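Notebook, March, started 9:40
Bimanual hold, planner branch "Skusine"

Merged Keerthana's grasp-force scheduler last night. The changelog says it "solves" internal force drift when both hands hold the same thin object. I have read that word in our changelogs before, so today is for trying to break it.

Setup as before: controller at 50 Hz, object-frame impedance on, left arm leading, right arm following through the relative pose constraint. Cabinet doors open, target pose inside. Stiffness values copied from the Histska config, unchanged, so that whatever moves is the scheduler's doing.

Ran 16 trials before lunch. Planner returned a path on all of them. I don't read much into that, as the collision model still treats the doors as flat boxes at their nominal angle, and they are never at their nominal angle. A plan that clears a box in the model tells me the model has a box in it.

What bothers me more is roll. The object estimate reports level to within a degree while the sheet is plainly lower at its left corner. Either the pose tracker is locking onto reflections in the plastic wrap or the hand kinematics are feeding it a prior it can't argue with. I suspect the second. Turning the prior down made the estimate jump, which fits both stories, so no use.
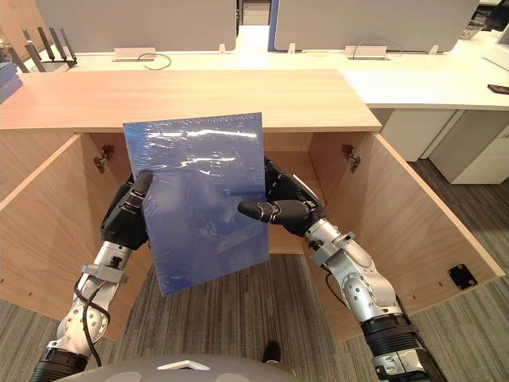
Costel Kelmendi disagrees and thinks the tilt is real compliance in the fingers, with the tracker only smoothing over it too hard; he would log raw joint torques on both wrists before touching the prior again. Fair. I still don't see how smoothing alone hides that much for that long, but the torque log is cheap.

14:15. Logging on. 3,630 samples from one hold, with 3 dropouts on the right wrist, all while the planner was replanning. Same thread? Ming-te moved those callbacks when we ported from Cairns, and I never checked where they ended up.

Left and right normal forces do stay closer together than on the old branch. I'll give Keerthana that much. Not writing "solved" anywhere until it holds with the right arm leading.

To do:
- pull callbacks off the planner thread, rerun
- door angle from perception, not from the config file
- swap leader and follower
- ask Chia-jung for the older tracker build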